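Monday, December 14, 2020

Dishwasher's still making that noise, so I did everything by hand tonight and had plenty of time to stew about the robot question again. It started at lunch, when I got into it over whether a machine could do my kitchen by next Christmas. I said no way. I was told I'm a pessimist, which is rich coming from a person who can't load a rack without chipping a mug!

So after dinner I read up on it for way too long. Skemireo has a whole page about a home helper that will put your groceries away (someday, join the list, 60 dollars holds your spot). I am not giving them 60 dollars. Nullau makes something for shop floors that moves bins from one shelf to another, and I believe that one, because every bin is the same bin. My cupboards are not like that. I own 5 sizes of lid and 2 of them fit anything.

What I keep coming back to is how much of a chore is just deciding. Where does this go, is it clean, can I stack it on that one or will it tip. My hands do it while I'm on the phone. I've got bowls from Hegedűs, the little shop by the station, and I nest them without looking – could a machine do that with a rim that thin? Maybe. Slowly.

Saved these two before I closed the laptop.
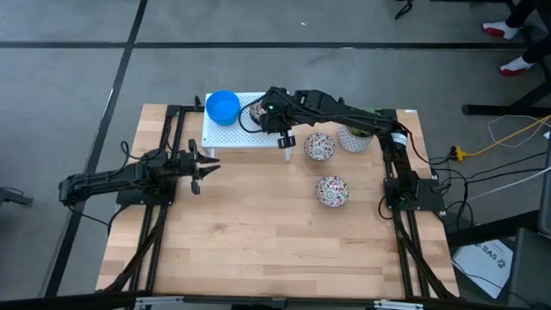
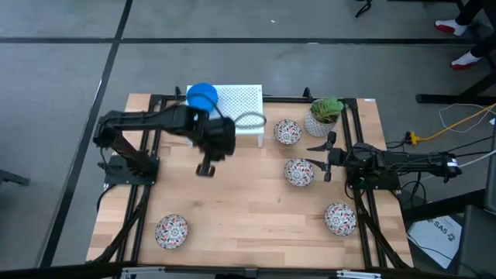
My own shelf is a disgrace, by the way. I bought the Ikora rack in the spring so the everyday things would have a home, and now it's mail and a dead flashlight. If I cleared it down to one blue bowl, like on that little white platform with the holes, I might trust a pair of arms with it too. Even the plant is off to the side, and mine is right where my elbow goes. So maybe I'll say five years for putting dishes away and never for the lids. Have to call about the dishwasher tomorrow, the model number is 3771 something, it's on the sticker inside the door. And buy sponges.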